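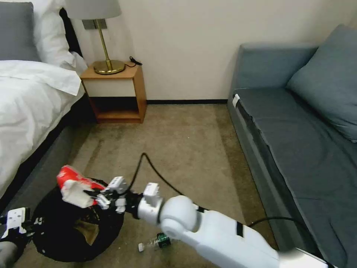

Jozefína had drawn the library with a roof you could walk on, grass and all, and she loved it so much she'd hardly slept!
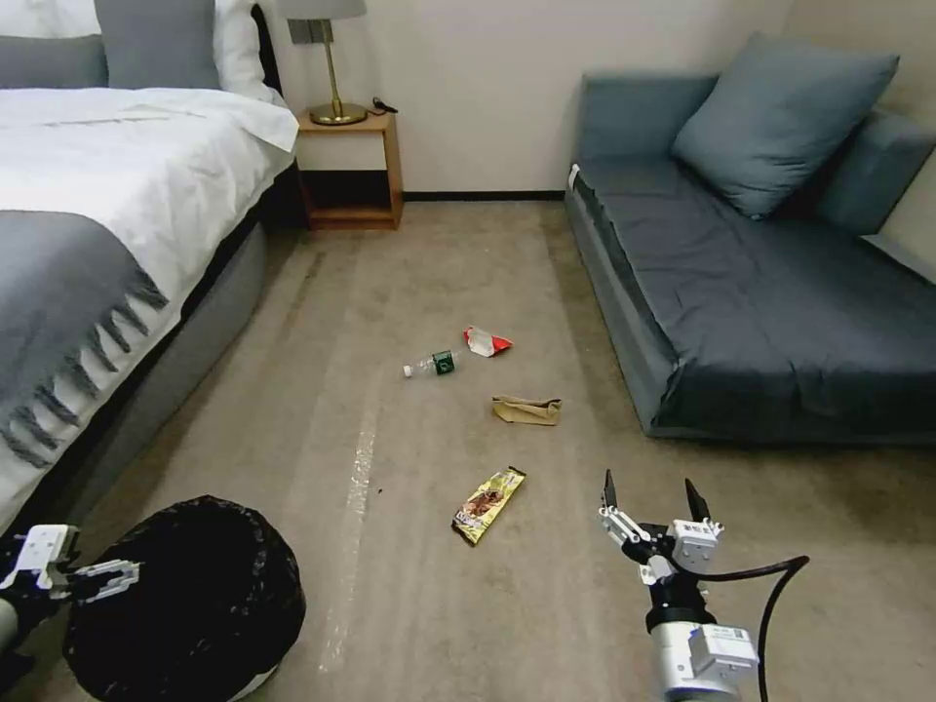
Cernus Architecture Club, Fiction Pages

The model went up at four. Forty-three neighbours squeezed in to see it, breathing on the tiny balsa trees.

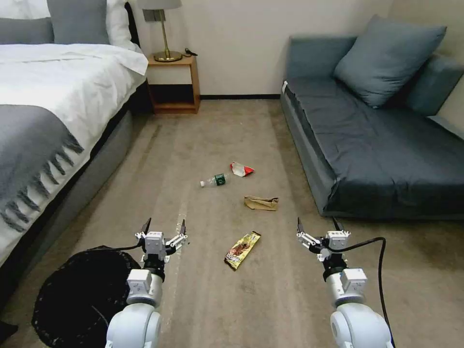
Yolanda Delacroix said the stairs were the colour of ripe apricots and she'd climb them daily. Jozefína glowed.

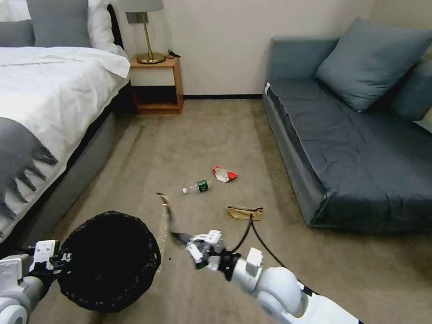 Would the roof hold 200 people dancing?
It would, and their dogs.

She ran home to draw the bandstand.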